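**Sim-trained grasp policy drops off when I add clutter. Is my randomization too weak or too strong?**

I trained a grasp policy in Ellari on 700 scenes, then evaluated on 369 held-out scenes. With up to 10 objects per scene it holds up. At 13 the success rate falls sharply, mostly on long thin tools. Lighting and object pose are randomized, textures are not. Depth is off, RGB only. Should I add scenes or change the sampling?

---

**Answer 1 (accepted)**

Change the sampling first. Log failures by object class and by distance to the nearest neighbor. In our Kombo runs the thin-tool failures were nearly all pairs lying close together, and uniform pose sampling produced too few of those. We oversampled close pairs and left the scene count alone.

---

**Answer 2**

more scenes. also check your gripper collision mesh, the Hunum default is too fat

---

**Answer 3**

Agree with Answer 1, but separate the lighting from the clutter before you retrain. Render the same layouts twice, once with flat light and once with your randomized lights, and compare the two success rates. Our Pusport test set has layouts like the one below, where a wrench-like tool and a smaller hammer-like one lie almost touching and gray shadow patches cross the tabletop. An RGB-only policy can take a shadow edge for a tool edge. If the flat-light score recovers, the object count isn't your problem.

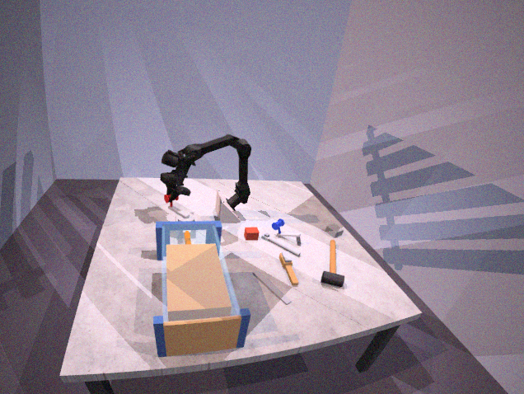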